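Toy brick

A toy brick is a small molded block, usually plastic, made to be joined to others of the same kind. Most have round studs on the top face and a hollow underside that grips the studs of the brick below. Toy bricks are used for free building, for models made from printed plans, and in classrooms for counting and sorting.

Shape and size

Bricks are named by the number of studs along each side, so a brick two studs wide and four long is called a two by four. Makers do not all use the same spacing, and bricks from different systems may fit loosely or not at all. Flat pieces of the same outline are normally called plates, and pieces without studs are called tiles.

Materials and color

Early plastic bricks tended to warp, and later ones were made from harder plastics that hold their shape better. Color is mixed into the plastic before molding. Red, yellow, blue, white and green are common in basic sets. Brighter shades such as lime green are often found in larger assortments. Clear and tinted bricks are sold for windows and lights. Long exposure to sunlight can turn white bricks yellow.

The Wellton system

The Wellton brick was designed by Gheorghița Sandu and first sold in July by the family firm, Sandu, in a boxed set of 139 pieces. A larger set of 400 followed. The firm's workshop at Ferkumthorpe later made a school set of 125 bricks in six colors, with a teacher's booklet by Bianca Stoica. Wellton bricks do not join with those of other makers.

Care and storage

Plastic bricks can be washed by hand in lukewarm water with mild soap and left to air dry. Hot water may bend them. Collectors usually sort by shape first, as a single color is easy to pick out of a mixed tray but a single shape is not. Small bricks are a choking hazard for young children.

See also: Building blocks, Construction set, Model building 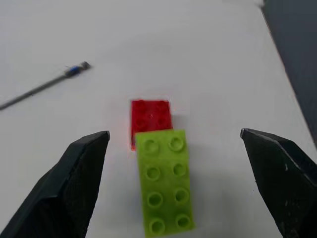
Red and lime green plastic toy bricks on a white tabletop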